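Fondmont

Fondmont is a small hill town and vacation destination, best known for its stepped streets, its long covered market and the old bathhouse at the foot of the hill. It has 13 guesthouses, one hotel and a good many rented rooms and cottages, and in a busy August there can be more visitors than residents sleeping inside the old walls. The town is often paired with the lakeside village of Suveck, a short bus ride to the south, and many people who come for a week split their stay between the two.

Setting and layout

The town sits on a long, narrow ridge with the river Driseo curling around three sides of it. The upper town, which locals simply call the Top, holds the church, the market and most of the places to eat. The lower town grew up later along the riverbank and has the bus station, the bathhouse and the larger places to stay. Between the two run the Tejada Steps, a public stairway with benches on the landings and, in the warmer months, a fruit stand or two. The climb is a fair one, and visitors with strollers or sore knees generally take the little shuttle bus that loops around by the east road.

History as a resort

For most of its life Fondmont was a market town that sold wool, cheese and walnuts to the villages around it, and strangers came only to buy something and go home again. Travelers began to stay overnight once the bathhouse opened its doors to the public. The early guests were mostly families from the coast who rented the same rooms summer after summer, and a few of the guesthouses still keep their old visitor books out on the hall table, where anyone may leaf through them.

The hotel, the Driseo House, was built by Sheena Rankin, who had started out by letting the two rooms above her bakery. It opened with 55 rooms and its own dining terrace, and it was for many years the only building in the lower town with an elevator. The bakery is still there, tucked into the ground floor on the street side, and it opens well before breakfast is served upstairs.

Places to stay

Lodging in Fondmont tends to be old, friendly and a bit uneven. Rooms in the upper town have the better views and the thicker walls, while those by the river are larger and much easier to reach with luggage. Cottages on the slopes outside the walls are popular with bigger families, and a number of them come with a kitchen garden that guests are welcome to pick from. Most owners ask for a stay of at least three nights in summer and are happy with a single night the rest of the year.

Things to see and do

The covered market runs the full length of the main square and is busiest in the morning. The river path makes a pleasant loop around the foot of the ridge, level nearly all the way, with swimming spots marked by white posts. The church tower is open to climbers, and the view from its gallery takes in the whole valley as far as the lake.

The town museum occupies the former grain store beside the church. Its rooms cover farm tools, weaving, the bathhouse and household goods from the ancient world, and there is a quiet courtyard café at the back. The historian Ishbel Mackay wrote the museum's first guidebook, and Haiyan Cheng later put together the display on lighting and cooking, which has become a favorite with school groups. 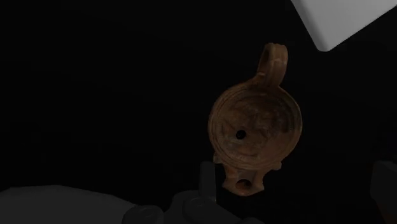 Ancient-style terracotta oil lamp with a ring handle and a worn central disc.

Food

Local cooking leans on walnuts, soft cheese and river trout. The dish most closely tied to the town is a flat walnut pie, served warm with sour cream, and every kitchen has its own way of making it. The restaurant run by Mitiku Zeleke on the market square is known for a spiced version, with lentils and greens alongside.

Getting there and around

Buses connect the lower town with Suveck and with the nearest railroad station, a trip of 70 minutes on the slow road through the villages. Cars are not allowed inside the walls, but there is a parking lot beside the river. The upper town is small enough to cross on foot in the time it takes to eat an ice cream.

See also

Suveck
Driseo (river)
Tejada Steps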